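Home Automation Talk > Robots and Machines > Can any of them do real chores yet?

Thread: Putting the toys away, setting the table, sorting the screws. How close are we?

hinge_and_bracket
Posts: 177

I've been reading this board for ages and finally have something to start a thread with. My brother-in-law and I had an argument over dinner in October about whether a machine will be clearing that same dinner before our kids are out of high school. He runs a small cabinet shop and says no chance. I say yes, and I say it with a mouth full of potatoes, because I am excited about this stuff and can't help it!

My argument: the arms are good enough already. They've been good enough for years. What was missing was the part that looks at a messy table and decides what to do first, and that part is moving fast. His argument: he spent real money on a machine that feeds panels to a saw, and it still stops dead when a panel is a hair crooked.

So what chores do you think are closest? I'd say picking up small stuff and putting it where it goes. Board games, Lego, silverware. My own attempt at it is all in simulation so far, which costs me nothing but evenings.
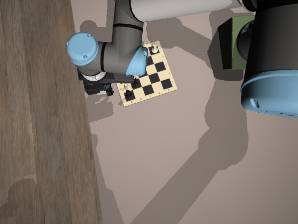 Small-object cleanup is the chore I'd bet on, and I'll tell you why I keep coming back to it. Every family does it daily, nothing weighs much, and if the machine takes all afternoon who cares, you're at work. A chess set makes a great test for it. The pawn near the corner of the board has a black piece right below it and another dark one just to the right, so the fingers have to come down between neighbors without sweeping them along. A kid of four can do that without thinking. I want to see an arm do it every single time, and I think we're closer than my brother-in-law does.

Tell me I'm wrong (nicely).

Josué Brandão

You're wrong, nicely. I've been doing maintenance in a packaging plant for most of my working life and I like robots a lot, I get paid to like them. But look at what the good ones do. Same box, same spot, same height, all shift long. Ours has done 3080 cartons between stops and I was proud of it. Then somebody changed tape suppliers and the cartons came through with a slightly shinier flap and the sensor lost its mind.

A house is nothing but shiny flaps.

Also, simulation. Everything works in simulation. Get back to us when there's a sticky spoon involved.

Laleck

> Everything works in simulation.

Disagree, and I say that as someone whose simulated gripper has launched a coffee mug through a simulated ceiling. Plenty fails in there. Contact is hard to fake, thin objects are hard, and anything soft is a nightmare. If your arm can't pick up a bishop on the computer it sure isn't going to on the kitchen counter, so it's a decent filter. I'd never skip it.

What I would say to the OP is vary everything. Move the board, turn it, change the light. Those arms throw big shadows over their own work and a camera that only learned one lamp position will be lost at 4 in the afternoon.

hinge_and_bracket
Posts: 177

Good call on the light. The shadows are large in mine too and I hadn't thought of them as a problem, I just thought they looked cool. Going to start moving the lamp around tonight!

Josué, the carton story is great and I'm going to hide it from my brother-in-law.

Yolandi Chauke

Hello from the laundry end of things. I manage linens for two guest houses and I have wanted a folding machine since before some of you had email. We have tried exactly one, a rental. It folded pillowcases beautifully. It could not do a fitted sheet, and I don't hold that against it, neither can my husband.

But may I put in a word for the enthusiast? The pillowcases were lovely. It did them while I was doing the beds. People on this board always want the machine to do the whole chore, and I would pay good money for half of one. Let it do the pillowcases. Let it put the chess pieces away and leave me the cushions and the dog toys.

Cheon

Half a chore is a trap though. If I have to load it, watch it and unload it, I've done the chore plus I've babysat. My robot vacuum is a good example. I pick up the floor so it can clean the floor.

I still love it, for the record. It has a name.

Yolandi Chauke

Of course it has a name! But you pick up the floor and then you sit down, Cheon. Before, you picked up the floor and then you vacuumed.

Cheon

ok that's fair

Bullen

Shop guy here, mostly brackets and small welded frames. I'll take the middle. Machine tending is here now for anybody who can fixture their parts. Sorting a coffee can of mixed hardware is not, at least not at a price I'd pay, and that's the one I want. I lose more time hunting for the right washer than I do welding.

To the OP: where's your arm mounted? On the floor, or on a table with the work? Reach matters more than people think. I've seen folks buy a nice arm, bolt it to the middle of the bench, and find that half of what they need is behind the elbow.

hinge_and_bracket
Posts: 177

On the table with the work, up on a green block. Wider view for you, it has the room in it as well.

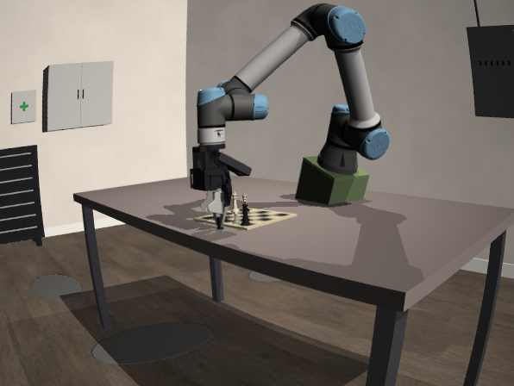 Last edited by hinge_and_bracket, 9:40 pm

Reach is the thing I've been fiddling with most, so I'm glad you asked. The block is toward the far side and the board is toward the front, so the forearm comes down at a long slope and the wrist does the last bit. I like it there. If I bring the board closer to the block, the arm has to fold up on itself and the elbow ends up in silly places.

The plan is to get the chess pieces right and then move on to the drawers. There's a black drawer cabinet over on the left with long thin handles, and a wall cabinet with two doors. Putting something away means opening the place where it goes, and I'd love to get that far. The arm can't get over there from where it's bolted, so that means either moving the furniture or putting the arm on wheels. I vote wheels!

Bullen

Wheels are a whole second project. Move the furniture.

Hekis

Seconding that. Two summers ago I put a light arm on a cart and spent all my time on the cart. It would roll up to the counter, stop an inch off from where it thought it was, and everything after that was an inch off too. You can fix it with a camera on the wrist, but then you're fixing that.

Drawers are a good next step. Thin handles are tougher than knobs in my experience, your fingers have to get in behind them at the right angle. Start with one drawer and leave it open a crack at first. Close it up once that works.

Josué Brandão

Drawers I would be impressed by. I'm still a no on the dinner table. Plates with food on them, glasses, somebody's elbow in the way, a cat. Not before your kids graduate.

Loading a dishwasher from a tidy counter, maybe. I could be talked into maybe.

hinge_and_bracket
Posts: 177

I am screenshotting "maybe" and sending it to my brother-in-law.

Hekis, thank you, leaving it open a crack is smart and I would never have thought of it. Lamp first, then the drawer.

Laleck

If you do a batch with the lamp moved, post how it does on the dark pieces compared to the white ones. My money's on the dark ones giving you trouble in shadow. I had to retrain over 2 weekends for a black spatula.

Yolandi Chauke

And when you finish with the drawers, please consider the fitted sheet.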